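June | By the Osside Home Guides team
We use cookies to keep this site working and to remember your settings. Accept | Manage

Section 4: Clearing and resetting the desk drawer

Your Dinness desk is built, the drawer runs smoothly, and now comes the bit we love! A drawer that starts out tidy is a joy to use, so give it ten minutes before you fill it (and again whenever it starts swallowing old tissues and pen lids).

1. Pull the drawer out gently until you feel it reach the stop.
2. Take out anything loose, starting at the front. Small crumpled bits love to hide in there, so have a good feel in the corners too.
3. Put rubbish straight in the bin and set the keepers on the desk top.

CAUTION: Do not lean on the open drawer. The runners are strong but they are not a step!
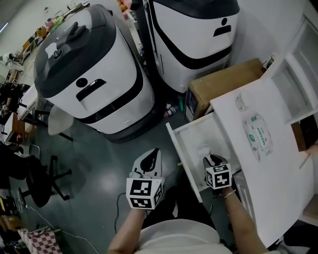
Fig. 137. Drawer open for clearing, with a packet of wipes on the desk top.

4. Wipe the base and sides with a damp wet wipe, then go over them with a dry cloth. Leave the drawer open until no moisture is left.
5. Check for stray fixings. If you find a spare dowel, keep it in the parts bag marked 644.
6. Put your things back, heaviest at the rear, and close the drawer with a flat hand in the middle of the front.

Note: If you have added the Fanidia divider set, lift all four pieces out before wiping. They click back in any order, which makes trying new layouts great fun.

Note: Keep cables and boxes clear of the desk legs before you move the desk to sweep behind it.

For sticking runners, go to Section 5. Spare dowels and runner clips can be ordered from Feng.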